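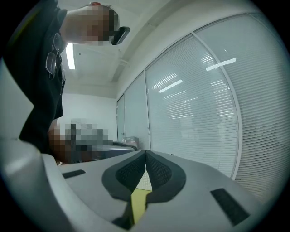
A hand-held gripper at the Dotholm open day, with a glass partition wall and its blinds beyond.

The best exhibit at the Dotholm open day was the hand tool, and I think the organizers ranked it last. Visitors were sent first to the arm cell, where a machine sorted parts behind a guard for roughly 800 cycles without a stop. The count was on a screen. It told us about uptime and little else.

The gripper has two fingers with a textured mesh on their inner faces, in a light gray plastic housing. A person carries it and does the task by hand, and the recording is used later for training. Toshiko Koyama, who ran that table, let each of us try it for three minutes. I dropped the part on my first two attempts. Closing force is hard to judge through a tool, and I had not understood that from any paper or data sheet.

Vendors such as Garnham and Zuccaro show finished cycles at these events. A buyer should ask for the failures too: how many grasps were thrown out, who decided, and on what grounds. Koyama answered all of that from her notes. The staff at the arm cell referred me to a brochure.

Vungate holds its own open day in April. I would like to see the hand tools placed at the entrance there - and the cycle counter left off.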